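Two-arm robot coming to our returns bench, what happens to the packers?

Posted in Work and Workplace > Warehouses and light assembly
Asked by tansybench

I work returns for an optical and gift mail order place outside Tiddale. People send back glasses, cases, pens, cups, small plates, whatever was in the gift box, and we sort it, check it and put it back in stock or write it off. There are 10 of us on the bench over two shifts.

In August management told us we are getting a two-arm robot on one of the stations. They used the word "assist" a lot. The vendor is Olszewski, and the person who came out said it would start with glasses in cases and then move on to mixed items. Our lead has been told to pick two people to work alongside it and she asked if I wanted to be one of them.

What I would like to know from anyone who has been through it:

Does the job get worse for the person next to it? I don't mind change but I don't want to stand there for eight hours feeding a machine.

Did your rates change? We are on a piece bonus over 300 items a shift and no one has been able to tell me if items the robot does count for anyone.

Should I say yes to being one of the two, or let somebody else find out?

I'm 54 and have done this work for a long time, if that matters.

Dorota Malinowski
Member, Wurkudthorpe

Say yes, but get the bonus question answered in writing first.

We had one put in at our place in Wurkudthorpe. I was on the station from the start and I'm still on it. Our stock is close to yours, so I can tell you how the work changed.

The first weeks are slow. You will do more setting out than sorting. You put a few things on the table, the arms try to do something with them, you put them back and it goes again. It is dull and you will be tired from standing around. My feet hurt more than when I was packing. Ask for a stool before it arrives, because once the floor is marked out they won't want to move anything.

A typical setup at our station is an open glasses case in the middle with the glasses in it, and a few other items left out on the table.
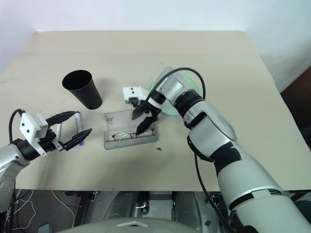
Vol. 2, No. 10

I put the issue number in because the picture is from our site newsletter and they ask us to credit it. The article with it was mostly the manager talking.

Glasses were the hard one for us. Thin metal frames and clear lenses are difficult to see and easy to bend. A cup standing up was never much trouble. I learned to fold the temples properly and set the glasses down the same way each time while they were getting it going, and later to set them down badly on purpose, so it would learn that too. I did not know that was part of the job until a month in. Ask your vendor which one they want from you.

What changed for me after that:

I handle fewer plain items and more odd ones. Scratched lenses, wrong pair in the case, missing pen caps, anything where someone has to decide. It is more interesting but it is slower, and your count will drop. Ours was 4000 pieces a month before and I could not get near that now. They kept paying us on the old number for a while and then stopped without telling anyone. We had to go in as a group to get it fixed, and we now get a flat rate on that station. This is why I say get it in writing.

You also become the person who is called over when it stops. I was shown how to pause it, how to clear the table and how to start it again. I was not paid more for that at first. I am now.

No one on our bench was let go. Two people left on their own and were not replaced, so there are fewer of us than there were. I would be lying if I said that was the same as nothing happening.

On your age, I am older than you. The screen has four things on it. You will be fine.

fennimore_k

Don't do it. Anyone who trains the machine is training their replacement. My brother in law was at Darov when they brought in the palletizer and it was the same talk, "assist" and all that. He drives a van now.

tansybench
(original poster)

Thank you Dorota, that helps a lot. I had not thought about the stool or about being the one who gets called over. I asked about the count this morning and was told they would "look at it," so I have put it in an email.

fennimore_k, I understand, but it is coming whether I stand next to it or not.

R. at the dock
Member

A palletizer lifts the same box all day, so I wouldn't go by Darov too much. Small mixed stuff is a different kind of job and there is a lot more left over for people.

Couple of things to add to Dorota's answer. Find out who cleans the table and when. Crumbs and bits of packing end up on it and somebody has to wipe it down between runs. With us it was nobody's job and then it was mine. Also ask where you are supposed to stand while the arms are moving, and make them show you the stop button on the first day, before anything is switched on. If they send you training sheets keep your own copy.

And ask if you can swap back to the regular bench after a set time. Ours let us rotate every two weeks and that made it a lot easier to put up with.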